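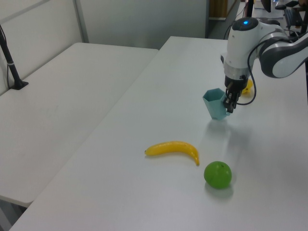 Workshop tips: teaching the arm to handle cups and other small things

These notes come from our bench, where we write the control software for tabletop picking. I collected them for new colleagues, but maybe they help also in your workshop. Our planner is called Janach and the perception part is Botham, so you will meet these names below.

Before you start

Wipe the table and let it dry. A white matte surface is good for the camera, but a wet spot shines, and Botham likes to mark the shine as an object.

Restart the logger before the first run of the day. It keeps 2,000 poses in memory and then it writes over the oldest ones. I lost one full morning in February this way.

Cups

Hold a cup by the rim if you plan to tip it or put it down again. When the cup has flat sides, like our teal hexagonal one, set the grasp so that the fingers close on a flat side and not on a corner. In Janach you do this with the option "align to face". Please check it after every update, it goes back to off.

Lift first, tilt second. If both movements are in one command, the planner takes the shortest way and the bottom of the cup may touch what is lying near it. I use a lift of 20 millimeters before any rotation.

Write the tilt in the frame of the cup. If you write it in the frame of the wrist, the same script will tip to the other side when the arm comes from another direction.

Toy fruit

A banana should be taken across the middle. Botham gives a box around the whole curve, and the center of this box can be beside the banana, on the bare table. Switch to the mask center.

Round fruit rolls. Close the fingers slowly and wait 400 milliseconds before the lift.

When two fruits lie close together, take first the one with more free space around it. Then ask for a new picture of the table. Do not use the old positions for the second fruit, even if you are sure that it stayed in its place.

Cables

Leave enough loop for the wrist to turn, and tell the planner about the loop. We model it as a simple fat cylinder beside the gripper. It is ugly but it works well.

Saving your work

Save the settings together with the recording, in the same folder. Run 3,244 is still a mystery to us for this reason.

Questions about the planner settings go to Sarmīte Mockus. Bring the log file with you.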